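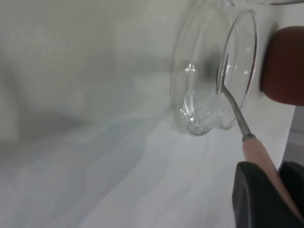

Do I need to have worked with robots before to take part?
Most of the people we have signed up so far haven't, and we'd love more of them.

Call for participants: gripper comparison sessions at Plerkisar

We're a small manipulation lab, and this summer we are putting two sets of gripper fingers through the same everyday kitchen and tabletop jobs, with ordinary people at the controls. If you like fiddly things (model kits, sewing, cake decorating, fixing bikes) you may well enjoy this a lot. We certainly do, and we've been at it for months!

What we are comparing

The two finger sets go by the names Onsri and Keltska in our notes. Onsri is the stiff pair. Keltska gives a little when it closes. Both fit the same arm and both have a small camera at the wrist, so the only thing that changes between your first block and your second is what touches the object. You will also try two hand controllers, one you squeeze and one you twist, and tell us which you'd keep if we took the other one away.

Our own team has logged 1,482 tries already. The trouble is that we know the arm too well by now. We have habits, we lean the same way every time, and we forgive the twist controller for things that would drive a new person up the wall. Fresh hands will show us what we've stopped noticing.

The jobs

There are 18 of them and you won't do them all. Spoons and jars come up often, because getting a spoon in or out of a glass jar that is lying on its side is a lovely little problem. The opening is narrow, the handle wants to turn between the fingers, and clear glass is hard to judge through a wrist camera. Other jobs include folding a dish towel, standing a mug back up, putting a lid on a tub and moving dry pasta from one bowl to another. You'll have a list at your station and can take the jobs in any order inside a block.

What a session looks like

You'll start with a walk-through from Decha Wattanapong or Nahom Fikre and some free play with the arm, as long as you want within reason. Then comes the first block with one finger set, a break with tea and fruit, and the second block with the other. We finish with a conversation. Please be blunt in that part. One early visitor told us the squeeze controller felt like "wringing out a sponge for no reward," and we changed the spring the next week.

Sessions run three hours including the break. You can stop whenever you like and you'll still be paid for the full session. Payment is $181 for one session, or $345 if you come for two. The second visit uses the same objects with the finger order switched, and those repeat visits are especially useful to us, so do say if you could manage both.

Who can join

Anyone 18 or older who can sit or stand at a table for an hour at a stretch. Left-handed people, please write in! We have far too few of you. Glasses and contact lenses are fine. If you use a hearing aid, a wheelchair or anything else we should set up for, mention it in your message and Haiyan Zhong will sort out the station with you beforehand. The table height is adjustable and the controllers can go on either side.

If you operate robot arms for a living, we have a separate group for you with fewer places. Put "operator" in the subject line so Prasert Thepsuriya can send you the right form.

What we record

The wrist camera video, the arm's movements, your controller inputs and written notes from the conversation. The wrist camera points at the table and the objects. We don't record sound. You'll get a consent sheet ahead of time, and you can ask us to delete your data up to the end of August.

Where

The sessions are held in the Plerkisar lab on the ground floor of the Furnbridge building, entrance on the courtyard side. There are bike racks by the door and a few free parking spots behind. Flat shoes, please, and tie back long hair. Leave the dangly bracelets at home.

How to apply

Write to the study desk through the contact form on the Plerkisar page by 14/06/2023. Tell us your first name, which hand you write with, whether mornings or afternoons suit you better, and one thing you're good at doing with your hands. We read that last one out over lunch, so make it a good one. Boonsong Yensuk handles the schedule and will reply with open times and the consent sheet.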